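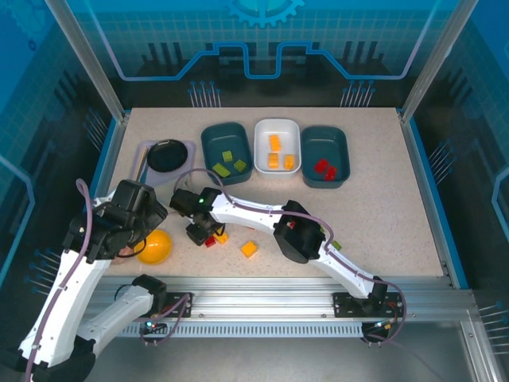
Brick sorting (also color sorting, binning, or in older hobby writing "picking down") is the sorting of loose toy building bricks into separate containers, by color, shape, size or some mix of these. It is done at home, in classrooms, in toy libraries and by resellers of used bricks. The term covers both the first sort of a mixed heap and the routine putting away of bricks after play.

Contents
1 Terms
2 Methods
3 Containers
4 Surfaces
5 Large bricks
6 Regional practice
7 Problems
8 See also

Terms

A heap or spill is the unsorted lot. A bin is any open container that takes one class of brick. A stray is a brick in the wrong bin; a floater is a brick that belongs to no bin at all and stays out on the table. "Sorted down" means no floaters left. Usage varies. In the Merkstead toy library handbook a floater is called an odd, and stray is used for both.

Sorting is not the same as inventory. No count is taken and part numbers are not checked.

Methods

Color first. The most common method and the one taught to young children. One bin per color, bricks of every length together. Fast with few colors, slow to search afterward, as a small piece sinks under the long ones.

Shape first. Preferred by builders with big collections. Color is ignored until a shape bin gets full, then the bin is split. Takes longer at the start.

Two-pass. A rough color sort, then a shape sort within each color. Resellers mostly work this way. Lacerda, a secondhand dealer in bricks, gave its rate for two-pass sorting as 62 bricks a minute per person for standard sizes, though the figure leaves out washing and does not say who was doing the sorting.

Sweep. The sorter clears one color from the whole table before starting the next. Contrast with take-as-it-comes, where each brick picked up goes straight to its bin whatever the color. Sweep sorting means less looking up at the bins -- take-as-it-comes means less hunting around on the table. Both have defenders.

Containers

Shallow open bins are usual. Bins are set in a row on the far side of the table from the sorter, so that the near side stays clear for the heap. Tubs with tall sides keep the bricks in but hide what is at the bottom. Lidded boxes are for storage and rarely sorted into directly.

Bin color is a matter of some dispute. One school matches bin to brick, the other wants all bins plain so the contents show up. In practice people use what they have. Rounded inside corners are easier to empty by hand than square ones, where small plates get wedged.

Labels: word, color patch, or a sample brick glued to the rim. Sample bricks come loose. Many color sorters use no labels and let the first brick in each bin stand for the rest.

Surfaces

Any flat hard surface. Carpet is avoided. A plain light top is best for most colors, poor for white and tan. Speckled and patterned tops hide small parts, clear ones most of all, but make little differnce with large bricks. Blue or green edging, a tray, or a low lip around the table stops bricks from rolling or sliding off.

Other toys and kitchen things are normally moved to one side before sorting. Often they aren't.

Large bricks
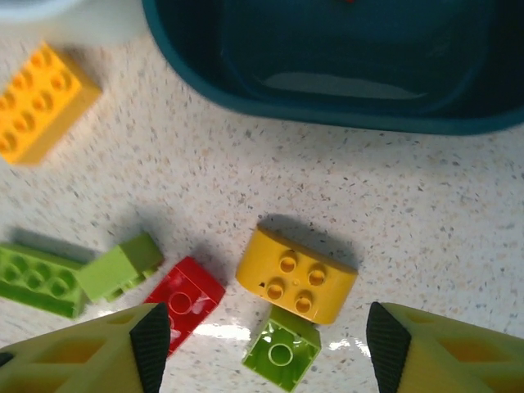
Large-format bricks, made for toddlers, are the easiest class to sort and are often the first ones a child sorts alone. They come in few colors and few lengths, cannot get lost in a seam, and do not need a second pass. Because of their height they land every which way when tipped out: a lime green brick on its side shows its studs as a row of round bumps facing outward, while a yellow one standing right way up shows two rows of four from above. Sorters going by color can ignore this. Sorters going by shape have to turn bricks over, and a short brick lying up against a long one of the same color gets taken for one piece.

Hollow undersides collect crumbs and sand. Some groups shake each brick before binning.

Bins fill quickly. A tub that takes 80 standard bricks may hold only 10 of the large kind, depending on how they fall. Stacking them inside the bin saves room but is considered bad form if the next user is a small child, who then has to pull them apart.

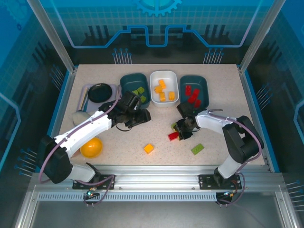
Bricks sorted by color, with green, orange-yellow and red in separate bins.

Regional practice

In Brutstead, playgroups sort at the end of each session and the bins are left out overnight. In Prakov sorting is an opening activity instead, with the bins tipped out on purpose beforehand; the yearly toy fair there in September has a sorting table for under-fives. Entry is by age group, 3 groups in all. Merkstead allows unsorted returns to its toy library but asks that colors be bagged apart.

Problems

Near colors. Orange and yellow are the usual trouble, also lime against yellow under warm bulbs. Sorting by a window helps. Faded bricks may match neither bin and are kept as floaters.

Too many bins. New sorters tend to split too early and end up with a dozen bins holding a few pieces each. General advice is to wait till a bin is half full.

Joined bricks. Two colors stuck together have to be seperated first. Teeth are discouraged.

See also

Toy library
Button sorting
Parts bin
Tray play

Page last changed 8/14/23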